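How to line a kitchen drawer with paper

In August I moved to a small apartment on Bellamy Street, and the first thing I did was to line the drawers. It is a cheap job and you can finish one drawer in an evening, if you measure well.

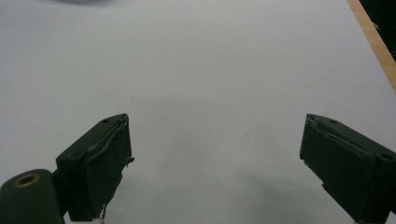

Take everything out and vacuum the corners. Then wipe the inside with a damp cloth and a little dish soap, and leave the drawer open until it is fully dry. I did not wait enough with my first one, and the paper made waves.

What you need:
Thick paper or shelf liner
Scissors or a craft knife
A metal ruler
Double-sided tape

Measure the bottom of the drawer from the inside, at the front and also at the back. Old drawers are often not square. My widest one was 575 mm at the front and 2 mm less at the back, so I cut for the smaller number.

Draw the lines on the back side of the paper with a soft pencil. Cut along the ruler with the knife — two light cuts are better than one strong cut. Put some thick cardboard under it to save your table.

If the paper was rolled, it will want to curl again. Roll it the opposite way for a moment, then leave it flat under some heavy books for 50 minutes or longer.

Now try the paper in the drawer without tape. If it rises in the middle, it is too big. Trim a very thin strip from one side and try again. When it lies flat, put short pieces of tape in the four corners and press from the center to the sides.

My neighbor Narendra Mathur does not use any tape, so he can change the paper faster. This works well for deep drawers with heavy pots. For cutlery I still prefer the tape.

Write the size in pencil under the paper. Next time you will not need to measure.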